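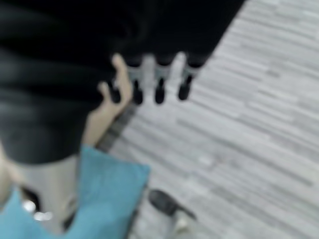
Section 6. Soft-object handling

The Oltano kit booklet says the wrist cameras are ready to use as shipped. Treat that as advertising. At the Grikbridge workshop we finished both arms, loaded the stock settings and got views that were fine with the arm parked and poor once anything moved. Black fabric with a hand at its lower edge, as the wrist camera has it, comes out so smeared that the thumb is about all you can make out of the hand. Do the checks below before you trust any number the Girard software gives you about a grip.

Before you start

Clear the carpet in front of the sofa. Put the stop switch where a second person can reach it without stepping between the arms. Use one square pillow and one towel, and leave thin cloth for another day.

CAUTION: The stop switch cuts the motors. It does not hold the arms up. Keep your own hands out from under them.

6.1 Two-handed pillow hold

1. Set the grip limit to 200 in the Girard panel. The default is 500, and we have yet to hear a good argument for it.

2. Stand the robot close to the front edge of the sofa, facing the backrest.

3. Bring both hands in from the sides and close them on the edges of the pillow.
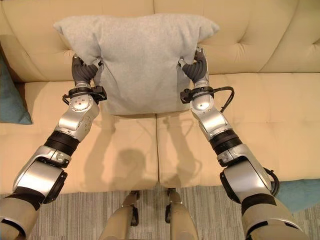 Fig. 6-2. Pillow held at both sides over the seat. Note the bunched fabric at each hand.

4. Check the cable at each wrist. It should loop outward, clear of the pillow. If it pulls straight at any point in the lift, stop and give it more slack.

5. Hold for 35 seconds, then lower. Ignore the green "secure" light. Ours has come on with nothing in the hand.

6.2 Towel hold

Towels are where the Brurkar finger pads are supposed to earn their price. We fitted them and can't swear to a difference. If you have the plain pads, run this test with those first and keep your money until you've seen the result.

6. Start with the towel over the carpet, one corner in each gripper, and let the middle sag. Pulling it tight makes a nicer picture and tells you
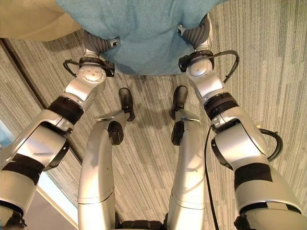 very little, as a tight towel will stay put in a bad grip right up to the moment it lets go.

7. Move both arms up a hand's width and back down. Watch the corners, and leave the screen alone.

8. Write the motor count in your build log. Our left arm read 2,565 at the top of the move. Yours will differ, whatever the forum chart says.

6.3 Floor pickup

9. Lay a square pillow on the carpet at the foot of the sofa. Open both hands and bring them down on the near side of it, one to the left and one to the right.

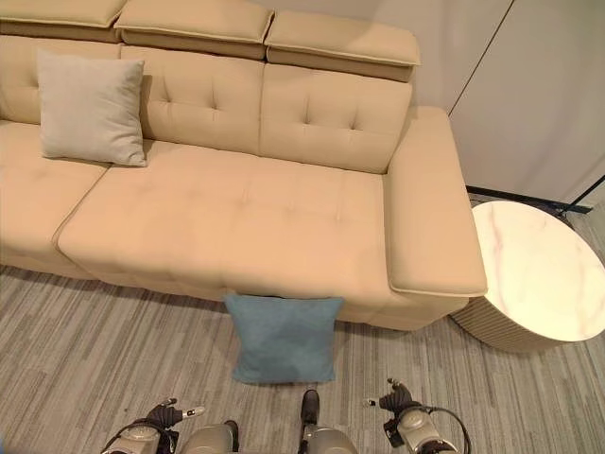
10. Run the pickup routine at the slowest speed. If a finger catches the front of the sofa, press stop and back the robot away by hand.

11. Repeat with the pillow turned a little. The booklet claims the routine corrects for this. Log what you get before moving on to Section 7.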